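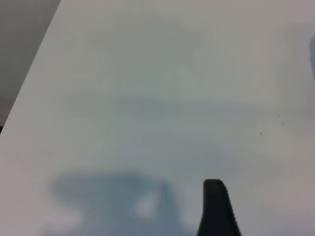 1/ Wiping a table: where machines have got to

Walter Alvarado
Print this thread | E-mail this thread
Search posts Go

Someone asked me on Wednesday whether a machine can clear and wipe a table yet. Short answer: clearing, mostly. Wiping, partly. Longer answer below.

2/ The picture at the top is the stage I care about. White tabletop, gripper finger coming in at the bottom, four tiny dark specks over on the right. Crumbs, I'd say. To most people that table is done. To anyone who has worked in a café it isn't.

3/ Big things are the easier part. A mug has a shape, a rim and a place it goes afterwards. You can close two fingers on it and know from the motor whether you've got it. A crumb gives you none of that.

4/ You don't pick up crumbs with a gripper anyway. You pick up a cloth and use the cloth. So the job turns into holding something floppy flat against a surface with even pressure, and that is a different skill from lifting.

5/ Then there's seeing them. Look at the lower left of the same picture. The big blue-grey patch is a shadow, and it's far larger than any of the specks. A person ignores it without thinking. Software has to be taught to, and then taught again when the lighting changes.

6/ White tables are kind to a camera. Try it on speckled worktop or dark oak with the grain showing. Ebenezer Annan runs the kitchen at Quaye and his tables are all dark. He says half his own staff can't see the crumbs on them.

7/ We kept a tally through March at the Pretmont workshop. 347 wipes on plain tables. I count a wipe as good if I'd sit down and eat there. Most passed. The usual fail was crumbs pushed to the edge and left in a line.

8/ The second most common fail was missing the corners. The cloth rounds them off. My nan would have had words.

9/ Time is the other thing. Afroza Khan does one of our tables in 15 seconds, and that includes moving the chair. The machine needs several minutes and somebody else has to move the chair.

10/ Does slow matter? In a busy café, yes. At home at two in the morning, I don't think it does. If it's finished before breakfast I don't care how long it took.

11/ What I do care about is the cloth. Who rinses it? At the moment, me. A dirty cloth on a clean table is worse than four crumbs, and I've yet to see a setup that handles the rinsing and wringing well enough to be left alone.

12/ Shop floors are a bit further on. Paraschiva Pascu has a bench at Gonutis where swarf gets swept off between jobs by an arm with a brush. Same bench, same height, same mess every time. It works – she stopped checking it in the second week.

13/ That's the pattern I keep seeing. Fix the table, fix the light, fix the kind of dirt, and you can hand the chore over. Change any of them and you're back to standing next to it.

14/ To the person asking if they should wait before hiring a cleaner: hire the cleaner.

15/ Next I'll do sticky patches. Jam has beaten us so far. If you've got a table that defeats everything, send me the material and what was spilt on it.

Recent threads by Walter Alvarado
Folding tea towels, attempt 2
Can it load a dishwasher it has never seen?
Sweeping a bench at Gonutis: notes from Paraschiva
Which cloth? Cotton, microfibre and old T-shirts
Visiting the Pratamport laundry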